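Trukance Demonstration Working Group
Minutes of the regular meeting, Bremville site
March 7, 2019

Chair: Haf Gethin
Present: leads for teleoperation, data, hardware, and training; two operators from the Irnel shift. The safety lead joined at item 3.

1. Previous minutes

The January minutes were accepted with one correction. Under "gripper wear," the text should read "pad replacement at operator's discretion," in place of "pad replacement weekly." The action on spare finger pads is closed. The action on the leader arm calibration jig is carried over; see item 5.

2. State of the demonstration set

The data lead reported 293 accepted demonstrations for the tabletop handling task against a target of 600. All of them were recorded by remote control from the leader arms. Hand-guided recordings are kept separately and are not part of the count.

Rejections since the last meeting fall under two headings. The larger group is episodes in which the operator paused with the gripper closed for longer than the cutoff. The smaller group is episodes with a dropped joint stream on one arm. The data lead asked that operators stop and discard when they notice the stream indicator go out, and not finish the episode in the hope that it can be repaired later. Repair takes longer than a fresh recording.

The chair asked whether the pause cutoff was too strict for new operators. The training lead thought it was. A person who has just moved from hand guiding to the leader arms tends to stop before contact to check depth. Agreed to leave the cutoff as it is for the accepted set and to keep the rejected pauses in a side folder, labeled by operator session.

3. Hand guiding versus remote control

The teleoperation lead summarized the comparison requested in January. Six operators each recorded the same pick task both ways, with the order swapped for half of them.

Hand guiding gave smoother approach paths and fewer regrasps. It also put the operator's forearm in the overhead view for much of each episode, and the torque readings include the push of the hand. Remote control gave slower episodes and more correction near the object, but the recorded commands are the ones the arm will be asked to reproduce. The group's position is unchanged: remote control for training data, hand guiding for teaching waypoints and for showing a new operator what a good grasp angle feels like.

The safety lead noted that the hand guiding mode on the second arm can still be entered without the speed limit being set. This was reported before and is open. Until the firmware change is in, hand guiding on that arm requires a second person at the stop button. The Irnel operators said the rule is workable on the day shift but not in the evening, when there is often one person in the room. Agreed: no hand guiding on the second arm in the evening.

4. Table layout and objects

The operators raised the question of how much should be on the table during recording. The written procedure allows other items as long as the target can be reached without contact. In practice the layouts differ a good deal between shifts.

The current bench was reviewed. Points made: the overhead arm's cable loop crosses much of the upper table, and it passes over the green disc. The printed piece with the white body and orange cone sits close to the fingers of the lower arm, in the shadow of the upper one. The blue rotary tool lies well to the right with its bit pointing toward the near edge.

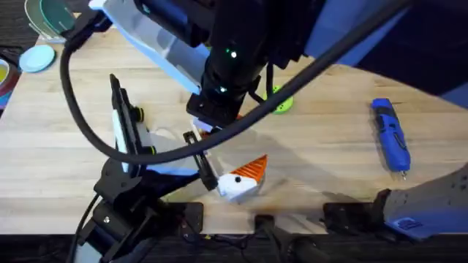
The hardware lead wants the cable loop shortened or lifted. A cable that rests near an object may drag it, and the episode then shows motion that no command explains. The teleoperation lead agreed but does not want the loop so short that it limits wrist rotation. A spring support from above will be tried first.

On the printed piece, the operators prefer a grasp across the white body. The cone is ridged and gives the fingers a poor seat when approached from the side. The data lead would like both grasps in the set, provided each is labeled. Agreed: 18 episodes with a cone grasp, recorded by experienced operators only, then a review.

On the rotary tool, the safety lead asked that any tool used as an object have its bit removed and its power source disconnected. Agreed, to be added to the procedure. The disc and lids may stay, as varied flat objects are useful background for the vision model.

5. Leader arm calibration

The jig has been quoted by Carré but not ordered. The hardware lead explained that the first quote was for a fixed pose only, and the group needs at least two poses to catch an offset in the elbow. A revised quote is expected.

In the meantime the left leader arm shows a small offset at the wrist after a restart. Operators correct for it by eye within the first few episodes - which means those episodes carry the correction in them. The data lead proposed that the first episode after any restart be treated as a warm-up and not submitted. Agreed.

There was a longer discussion of whether the gripper trigger should be linear. At present the last part of the travel closes the fingers faster than the first. One operator finds this helpful for firm objects, the other finds it hard to control on thin ones. No decision. The teleoperation lead will prepare a linear profile that can be switched on per session, with the profile name written to the episode record.

6. Operator training

The training lead has rewritten the introductory session. New operators now begin with free motion on one arm, then move to contact with the table, then to a single object. Two-arm handover has been taken out of the first session and placed in the third. The chair asked for the handover exercise to include a deliberate release and regrasp, which the replay model does badly. Accepted.

7. Actions

Teleoperation lead: linear trigger profile, with logging.
Hardware lead: cable support for the overhead arm; revised jig quote from Carré.
Data lead: side folder for rejected pauses; grasp labels for the printed piece.
Safety lead: procedure text on tools used as objects; follow up on the speed limit in hand guiding mode.
Training lead: circulate the new session outline to Irnel.
Haf Gethin: evening shift notice on the second arm.

8. Other business

The operators asked for a second foot switch so that an episode can be discarded without releasing the leader arms. The hardware lead has one in stock and will fit it before the next recording block.

Next meeting at Irnel, date to be set by the chair.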